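# Setting up a rinse station for small painted parts

Last revised 29 March 2023

These notes cover washing parts between degreasing and priming. They assume cold-rolled steel or aluminum parts small enough to hold in one hand, a water-based degreaser, and a bench with a drain within reach. Solvent wiping is a separate procedure and is not covered.

## Water

Hardness matters more than volume. Tap water at the Bosico shop measures 353 ppm total dissolved solids, and at that level every part that air-dries shows spots under a gray primer. Two grades of water are used:

- **First rinse:** plain tap water, changed when it looks cloudy or feels slick.
- **Final rinse:** deionized water, 41 ppm or lower. Discard above that figure.

Check the final rinse with a meter at the start of each batch. A conductivity meter reads in microsiemens, so convert before comparing. Most handheld units have a button for this.

## Degreaser

We use Pundell concentrate, mixed by weight. For a working bath, put 1,000 g of warm water in the mixing jug, add the concentrate at the ratio on the drum label, then top up to 2,000 g with more water. Stir slowly. Foam hides the surface and makes it hard to see whether oil has floated up.

Do not mix a fresh bath into an old one. Old bath carries oil, and the new surfactant will be spent on that oil before any part goes in. 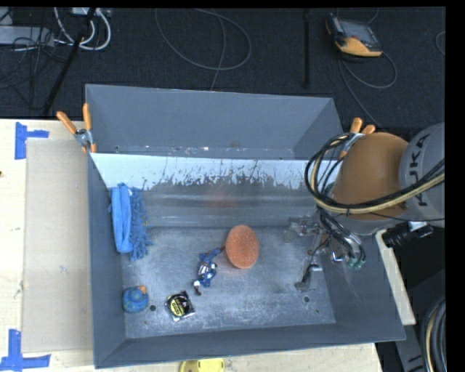 Container choice depends on the chemistry of the bath. Mild alkaline degreasers can go in stainless or polyethylene. Avoid galvanized tubs and bare aluminum; both react with alkaline cleaner, and the reaction products end up on the parts. Metal bins also need a look at the walls before they are put to use. Where the back wall has a pale band with a ragged, flaked lower edge and scratches running through it, scrape a patch and find out what it is before filling. Loose flakes of old coating or scale will travel to the parts and show up as grit in the primer. A worn, mottled floor is acceptable if a fingernail run across it picks nothing up.

Small holes in a back panel set the maximum fill line. Mark the line 2 inches below the lowest hole, in paint marker, on the inside.

## Sequence

1. Knock off chips and dry dust with a brush. Blow out threaded holes.
2. Submerge the part in degreaser and scrub all faces. Work from the cleanest face to the dirtiest.
3. Lift, let it drain over the bath, and tilt it so pockets empty.
4. First rinse, with the part moving. Flush blind holes separately with a squeeze bottle.
5. Check for water break (see below). If it fails, go back to step 2.
6. Final rinse in deionized water.
7. Blow dry with filtered air, top to bottom, then rack.

Handle parts with clean nitrile gloves from step 5 on. Cotton gloves shed.

## Water break test

Hold the part at a slant and pour clean water over it. A clean surface holds an unbroken sheet. If the sheet pulls back from an area or beads up, there is still oil there. Test flat faces first, then edges – edges tend to fail last and get missed.

## Sponges and mitts

Keep one set for degreaser and one for the first rinse, and do not swap them. Sponges with an abrasive backing are fine on steel that will be primed but will leave visible lines on polished aluminum. Wring out and hang everything at the end of the day. Replace when a squeeze in clean water leaves a film.

## Flash rust

Bare steel starts to rust soon after the final rinse in humid weather. From April onward we add Vasseur inhibitor to the final rinse for steel only. It raises the meter reading, so take the reading before adding it. Check the primer data sheet as well – the Bodard epoxy tolerates the residue, the Bodard wash primer does not.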